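Ivthorpe's Tagle Hall gets its storage corner back

4 Apr 2019

The old side room at Tagle Hall in Ivthorpe has a new life as a home-supplies corner, and the people who use the building are delighted with it. For years the room held broken chairs and boxes from past rummage sales. Now it's a place where neighbors can come in and borrow the small things every household runs out of or can't find on moving day, from plug adapters and power strips to pet supplies.

The idea came from Abena Laryea, who runs the Saturday-style swap tables in Pretomcombe and wanted something permanent closer to home. Donations have poured in ever since word got out. The corner has already taken in 297 items, and the electrical shelf is the one everybody heads for first.

"People have a drawer full of adapters and no idea which one they need," said Laryea. "I love that drawer! Bring it to us and we'll sort it out together."

Colton Leclerc is going through the cords and plugs a batch at a time, and anything with a cracked case or a frayed lead goes straight to recycling. Wire baskets on the walls will hold the smaller things once they have been labeled – a job that Consolacion Cruzado has happily claimed for herself. She also picked the artificial plant, and she is already hoping for a second one by the door.

The project has $1000 from the Rorard neighborhood fund to spend on shelving and bins. Rogelio Dela Peña has drawn up a plan for the long wall and would like to have everything in place by June, when the hall opens for the summer.

Borrowing is free for anyone in Ivthorpe. Items go out for two weeks, and longer loans are fine if you ask. Clean pet supplies, working extension cords and adapters of every kind are all welcome – just leave them at the front desk with your name.
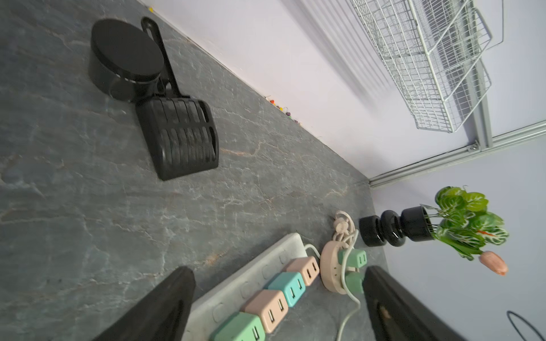
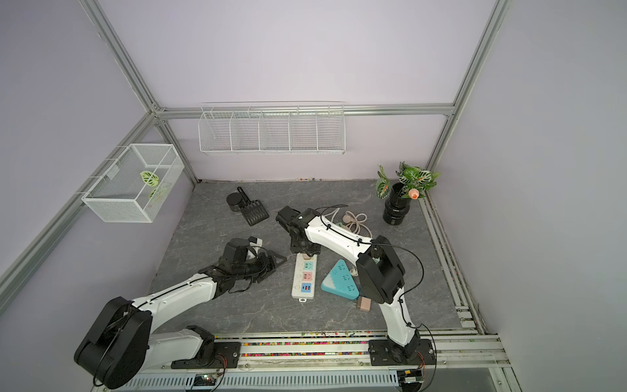
Wall baskets, a black slotted scoop and the artificial plant at Tagle Hall.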